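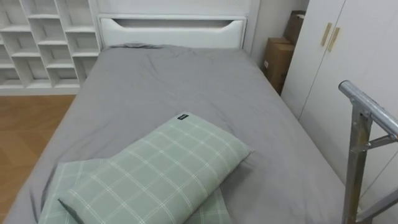
Phúc Doãn
March 29, 2019

Thread on getting the small bedroom at Olvera ready for letting. It's a single room and it has taken longer than the two doubles did.

Bed first. Grey fitted sheet, one size up from what the label on the mattress says. The smaller size kept pulling off at the corners in January. The bigger one wrinkles more and I've stopped minding.

12 replies 41 likes

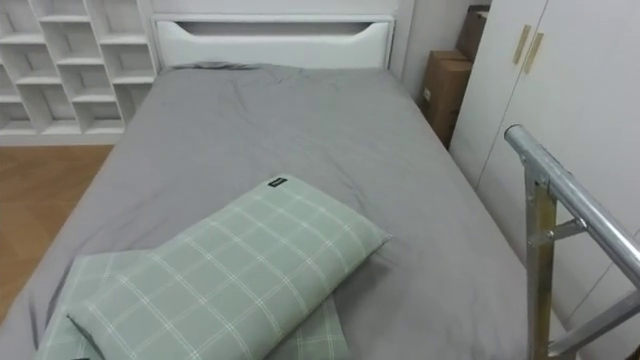

Gakus Lettings | Room Set-up Team

Shelving stays bare until the tenant arrives. We used to put baskets and a plant in the cubbies. People moved them to the floor on day one and then asked where they could store them.

The two cardboard boxes by the wardrobe are going to the Wurnine flat. I'd like them gone before the inventory is done.

Search posts Search Clear

Pillows wait at the foot of the bed until the sheet is straight. Pale green cases with a white check. I wanted plain white, but the check hides creases and grey on its own looks a bit flat.

8 shares 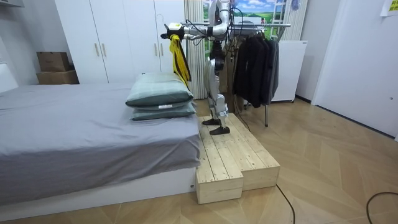
Grakari: we gave up on fitted sheets with ours and use flat ones with the corners folded under. They dry faster and you can get them into a drawer.

Fair point on drying. I can't get a folded corner to last a week on a single, though, and most of our tenants wouldn't redo it. We'll stick with fitted.

Budget for the room was 400 and we're 6 over, all of it on bedding. The wardrobe was already in. Its doors needed adjusting so the handles lined up.

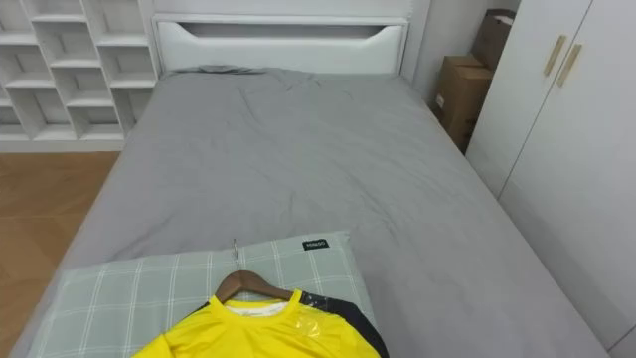 Hangers are the next job. Clothes get laid on the bed, folded over the hanger and put away from there, so the bed has to be made before the wardrobe gets filled. Do it the other way round and you end up shifting everything twice.

Still to do: push the sheet down behind the headboard end, wipe the shelves, sweep along the left side of the bed.

3,898 views 6 comments Share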